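Timber floor squeaks, hallway and front room - refix or rip up?

Posted in: Floors, Walls & Ceilings

rallis_reno
Joined June
9/20/23

Hi all, first proper post. Bought a weatherboard place, original boards through the hall and front room, previous owners sanded and coated them before the sale so they look great. Sound like a bag of chips though. Every step. Worst along the hall where the boards meet the front room doorway.

Got one quote to pull the lot and relay, nearly fell over. Second bloke reckons screw from underneath, but crawl space is 355 mm at the low end so not sure who's volunteering for that. Not me.

Anyone fixed squeaks from the top without wrecking a fresh finish?

shawky
Moderator

Which way do the joists run and how far apart? Hardwood or pine? Need that before anyone can say much.

rallis_reno

Sorry. Hardwood, some kind of ash I think. Joists at 450 centres, run across the hall. Bearers look fine from the manhole, have only stuck my head in with a torch.

loubna_a

Don't rip them up!! We had the same in our hall, powdered graphite worked into the joints with an old toothbrush, vacuum the rest. Took 16 minutes for the whole hall and it's been quiet since June. Do it in socks. Test a corner first if the boards are pale, the stuff is filthy.

erkari

graphite is a bandaid. Boards are moving on the nails, you've shut them up for a few months thats all. Next dry spell it's back. Needs fixing to the joist, end of.

loubna_a

Well it cost me next to nothing and I've still got a floor so I'll take the bandaid thanks.

Dusteck

Erkari's right about the movement, bit harsh on the graphite. Depends what's rubbing. Board on board, graphite or talc does the job. Board on nail, it won't. Get someone to walk it slowly while you kneel with a hand flat across the joint, you'll feel which one shifts. Mark with masking tape, low tack, don't leave it on overnight on a new coating.

From the top: drill a pilot, 50 mm trim head screw into the joist, sink it just under, fill with a wax stick close to the board colour. You see them if you go looking. Next to the old punched nail holes they dissapear. 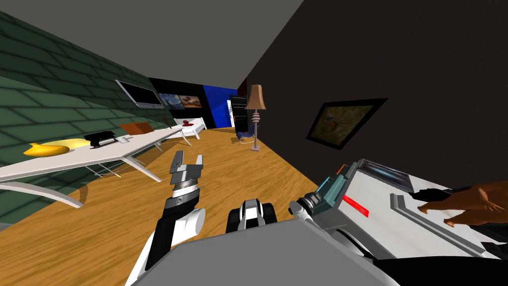 Rogelio Ocampo reckons trim heads are too thin for old hardwood and half of them will snap before they bite. His advice is a full size screw, countersunk and plugged, and live with a row of dots down the hall.

Dusteck

Not if you drill the pilot properly. Candle wax on the thread, slow speed, stop if it binds. Sure, they snap if you go at it like a deck.

rogelio_o

Old ash is like iron mate. Did a bedroom last year, pilot holes, wax, the lot, and still left bits of screw in the joists. Plugs look fine if you line the grain up. People fuss too much.

rallis_reno

Ok so did the hand test with my sister walking. Mostly board on nail in the hall, you can feel them lift a hair. Front room is more board on board, over by the window. So graphite in there and screws in the hall?

shawky

Sounds right. Before you drill anything, check where the pipes and cables run under the hall. And get a proper look at the stumps. If one's sunk you'll be screwing boards down to a joist that isn't sitting on anything.

erkari

^ this. Should've been the first reply. Dip in the hall at all? Put a long straightedge across it.

rallis_reno

There is a bit of a dip near the doorway actualy. Thought that was just age. Marble rolls that way.

erkari

Packers then. Someone has to get under. Do that first, then walk it again, half your squeaks might be gone before you open the screws.

loubna_a

Pay a skinny apprentice. My brother in law got stuck under ours and we had to take the vent off to get him out, not a great arvo.

rallis_reno

Ha. Right, ringing a restumper in the morning for a look at that end. Will do the front room with graphite on the weekend, hall can wait. Anyone know if hardware shops still stock the puffer bottles?

Dusteck

Locksmith. Cheaper too.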